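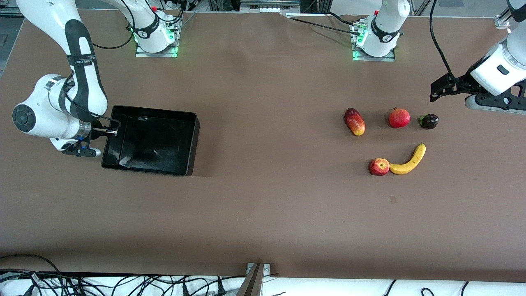 Sorting Fruit: a how-to for kids who like snacks

By Hashini Fakir
February

Last updated: Saturday, 4:15 pm

OK so. Fruit. A loose bunch of it on a brown table, five pieces, and a black tray with nothing in it yet. That's the whole start of a sorting job. Fruit on one side, tray on the other. Now what?

You could just grab it all and dump it in. Lots of people do. Then on Monday there's a squashy brown thing at the bottom and everybody blames the fruit. Wasn't the fruit!

Quick guide to doing it better. Grab a tray, grab some fruit, wash your hands. Go.

What is fruit, anyway?

The part of a plant that holds the seeds. Really. A plant grows a flower, the flower gets pollen on it, the petals drop off, and the bit left behind starts to swell up. Inside that bit are the seeds. The swelled up bit is the fruit.

So an apple is a fruit, sure. But so is a tomato. So is a cucumber, and a pumpkin, and a pepper. Cooks call them vegetables and plant scientists call them fruit and they're both fine with it.

Why would a plant bother making something sweet? Plants can't walk. Seeds need to get away from the parent plant so they have their own patch of light and water. An animal eats the fruit, wanders off, and the seeds come out later, somewhere else, in a pile of... you know. Free fertilizer.

Bananas from the store have seeds too, sort of. Tiny dark specks down the middle. They won't grow. Banana farmers cut off a baby plant from the side of a grown up one and stick that in the ground instead.

Why does fruit change on the counter?

Because it's still alive. Weird but true. After picking, a fruit keeps breathing in its own way, taking in oxygen and giving off carbon dioxide and using up its sugars bit by bit.

Some fruit also keeps getting riper. Starch turns into sugar, hard turns into soft, green turns into yellow or red. These ones do it after picking:

- bananas
- pears
- peaches and plums
- mangoes
- avocados (yep, fruit)
- apples, slowly

And some don't get any sweeter once they're off the plant:

- grapes
- oranges and lemons
- strawberries
- cherries
- pineapple, mostly. It gets softer, not sweeter

So a sour grape stays sour. Don't wait for it.

The invisible gas thing

Ripening fruit lets out a gas called ethylene. Say it ETH-uh-leen. You can't see it and at home you can't smell it. It's like a note passed around the class that says "ripen now." One fruit sends it, the fruit next door gets it, starts ripening, sends more. Bananas and apples are big senders.

That's why a hard avocado goes in a paper bag with a banana. The bag holds the gas in. A day or two, done. Usualy.

It's also why you keep bananas away from stuff you DON'T want ripening fast.

How to sort a pile

Step 1. Spread it out. Don't work from a heap, you can't see the bottom. Give each piece a bit of space on the table.

Step 2. Look. Turn every piece all the way around. The bad spot is always on the side you didn't check. You want to know about cuts, fuzzy mold, leaks, wrinkles.

Step 3. Feel. Whole hand, gentle, like holding an egg. No thumb poking! A thumb makes a bruise and the bruise shows up tomorrow. For a pear, press softly up near the stem. Pears ripen from the inside out, so if the neck gives a little, it's ready.

Step 4. Sniff. Ripe peach, ripe melon, ripe mango, all smell like themselves. No smell, probably not ready. Smells like vinegar or old socks, out.

Step 5. Pick a group.

Eat today. Soft, sweet smelling, maybe a small bruise.
Eat later. Firm, no marks.
Cook it. Too squishy to enjoy but no mold. Banana bread, applesauce, smoothie.
Compost. Mold or leaking.

Step 6. Into the tray. See next bit.

Putting it in the tray

Heavy and hard goes first. Apples, oranges. Soft things after, on top or in their own corner. Peaches should not be under anything ever.

Set down, don't drop. Even a short drop can bruise an apple. A bruise is a bunch of tiny cells that popped inside the skin. Their insides spill out, meet the air, go brown. Same reason a cut apple goes brown. Squeeze lemon on the slices and it slows way down.

One layer is best. Two if it's all hard fruit. A tray with an open top is good becuase air can move over the fruit and you can see what you've got. Fruit you can't see is fruit you forget.

Wipe the tray out before you fill it. Damp cloth, then dry. Mold makes spores, teeny dusty things that float off and land on the next fruit. You don't want leftovers from last time hanging around in the corners.

Wash the fruit too, but only right before you eat it. Wet fruit in a tray goes moldy faster. Plain water, rub with your hands, no soap.

Fridge or counter?

Counter: bananas, and anything still hard that needs to ripen.
Fridge: grapes, berries, cherries, cut fruit of any kind.
Either: apples (they last much longer in the fridge), oranges, ripe pears once they're ready.

Cold slows the ripening down. Put a banana in the fridge and the peel goes dark and ugly, but the inside is still OK. Peel it and see.

Try this at home

The bag race. You need three green-ish bananas from the same bunch and one apple.

Banana one: on the counter by itself.
Banana two: in a paper bag, folded shut.
Banana three: in a paper bag with the apple, folded shut.

Peek once a day, same time. Draw each one, color it in. Which goes yellow first? Which gets spots? Write down your guess BEFORE you start or it doesn't count.

My neighbor Phúc Bạch did this with his class. The plain counter banana came last and one kid had bet 100 marbles on it. They were imaginary marbles, so she's fine.

The float test. Fill a big bowl with water. Apple in. Floats! Quite a lot of an apple is air, tucked in between the cells. Now an orange with the peel on. Floats. Peel it and try again. Often sinks. The peel has little air pockets in it, so it works a bit like a life jacket. Try a grape. Try a lemon, then a lime. Not going to tell you.

Questions kids sent in

Is it OK to eat around mold?
Not on soft fruit. Mold has threads that go down where you can't see. Toss the peach. Ask a grown up if you're not sure.

Do I have to eat the skin?
No, but on apples and pears there's a lot of good stuff in it, fiber mostly. Orange peel, leave it. Tastes like floor cleaner to me.

Why are some apples shiny?
Apples make their own wax, it keeps the water in. Washing at the packing place takes some off, so packers often add a very thin coat of food wax back on.

Why does one grape go bad and then all of them?
Spores, plus they're touching. Take the bad one out quick and check the ones next to it.

What's the sticker for?
It has a number so the person at the checkout knows what kind it is. Four digits, usually. Five if it starts with a 9, and that means organic. Don't eat the sticker. You won't be hurt if you do, it's just gross.

Words to know

Ethylene: the gas that tells fruit to ripen.
Spore: how mold travels. Too small to see one on its own.
Starch: stored up plant food, not sweet yet.
Bruise: popped cells under the skin.
Compost: old plant bits turning back into soil.

Thanks to Elspeth Rutherford for checking the plant parts and for telling me pineapples don't grow on trees. They grow out of the ground, in the middle of a spiky plant, one at a time. I was a grown woman when I found that out.

Next month: why onions make you cry, and the goggles question.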